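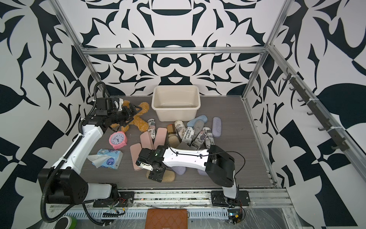

Zallura Household Tasks Group – Bench Team

Progress note to Stivix, second period
2023-09-24
From: Aurelia Thaler

Short one this time, we're mid-run and I have the bench until tonight. Longer tables go in the annex.

Where we are. You asked in January whether two arms can tidy a table the way a person would before dinner. Answer so far: partly. Slow, fussy about soft things, and still needs a person within reach. But better than last period by a fair bit.

Task set. Tidy-up only. Mixed small stuff on a table, one plastic bin, arms have to get the right things into it and leave the rest. Current mix is mostly eyeglass cases and soft cases, plus a plush toy, an alarm clock and an open pack of tissues. Cases are a good test, they come in every color and pattern and lie at any angle. We wanted clutter that looks like somebody's hall table and we have it.

Numbers. 396 full attempts logged this period. A full attempt means start to finish, no hand in the cell. 99 of those finished clean, so one in four. The others mostly stopped on a single item and timed out. Individual picks are over 3,000 now, and those look much better than the full runs do – the trouble is stringing them together. One bad grasp early and the rest of the run goes with it.

What works
Firm cases lying by themselves. Good from either arm.
The clock, if it's standing. If it's been knocked on its face we lose it more often than not.
Handing off the middle of the table between arms. Was a mess in January, now mostly fine. Left arm takes left, right takes right, and whoever is free gets the middle.

What doesn't
Soft cases in a pile. Gripper gets two, or pinches a corner and drops it on the way over. Printed patterns make it worse, the software reads one busy case as two, or two overlapping ones as one.
Tissues. The loose one sticking out gets grabbed insted of the pack. Every time, nearly. Pluter's people have a fix in mind (go for the long side, ignore anything thin) but it isn't in the build yet.
Plush toy. Limbs. Picks up OK but hangs over the edge of the bin and then the run counts as failed. I'd argue a person would call that tidied. Would like your view on the scoring, see below.

Speed. Still bad. I can clear the same table in well under a minute by hand, the arms take 7 on a good run. Not worrying about that until the success rate moves.

Shop-floor side. Symonenko asked if the same setup could sort returns at a counter. My honest view is no, not yet. Same items, same kind of mess, but a counter can't wait 7 minutes and can't have three runs in four stall. Worth asking again after the pile work is done. I told them so and they took it well enough.

Money. On plan. Small overspend on gripper pads, small underspend on travel, it evens out. Spare wrist cable orderd out of the repairs line, invoice is in the annex.

Next period
– pile separation first, everything else after
– Pluter fix for tissues, as soon as we get it
– rerun the January layout on the new build so you have a proper before and after
– start on folded cloths if there's time, may slip

Need from you: a yes or no on the plush toy scoring, and whether Symonenko can be copied on these notes. Both by email is fine.

A.T.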